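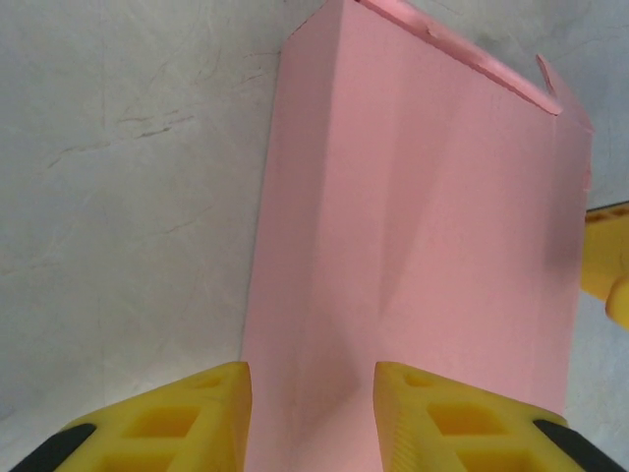 Re: packing for the January swap, which carton to use

I'd go with the tall cartons from Edholm for the yarn cones. We bought 40 of them and they stack better than the Cloda ones. The pink cardboard is on the thin side - the rim at the open end can tear and leave a little tab sticking up, so run tape along it before you fill the box. Folds on the face don't matter.

> Are we still using the Cloda boxes?
> I have 13 left and could bring them.

Yes, bring them for the small stuff.

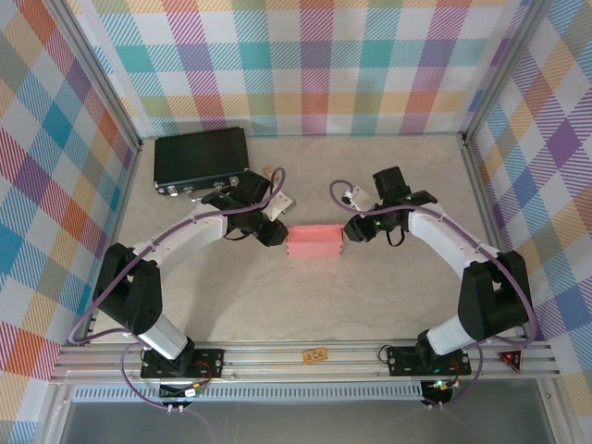 Lay the full ones on their side for labeling and put the label on the long face. Jorkell wants the order number there too.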